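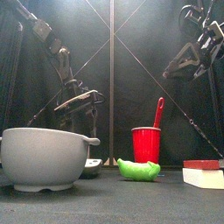
Gray mixing bowl with a tab handle – keep it or pass it on?

Posted July 4, 2021 in Kitchen Stuff

gimbridge_gran
Hello all! I'm slowly going through my baking cupboard before we move in August (a smaller kitchen, sigh) and I can't decide about the big light gray bowl. It has the matte finish, a short foot underneath, and that flat tab on the rim. I've had it for years and I do love it, but it takes up a whole shelf. Would you keep it?

Tiongson804
Keep it! A footed bowl is so much nicer to work in, and I'd miss the tab every time I tipped out pancake batter. I gave away a big one once and was buying another by Thanksgiving.

joteo_bakes
I'm going to disagree, kindly. I've never gotten along with tab handles. My thumb slides, especially with butter on my hands, and give me a plain wide rim any day. Matte bowls hang on to whisk marks too – mine looked tired after one winter of cookies.

Radwa Hamdy
Whisk marks come off, joteo! Baking soda and a drop of water, rub with a soft cloth, rinse, done. I do agree about the tab if you're mixing something heavy, though. For bread I hug the bowl against my hip like my mother did and forget the handle is there.

gimbridge_gran
Oh, I do the hip thing too, Radwa! I mostly make a sponge with 200 grams of flour, so it rattles around in there, but at the holidays I go up to 600 and then I'm glad of the room.

joteo_bakes
Well, 600 grams would fit in a medium bowl with a towel over it. I'm just saying. Shelf space is precious in a small kitchen.

Tiongson804
Not if she's kneading in it, it won't!

gimbridge_gran
All right, you two. It's going in the box marked "keep for now," with the dish towels tucked inside. Does anyone want a cake stand?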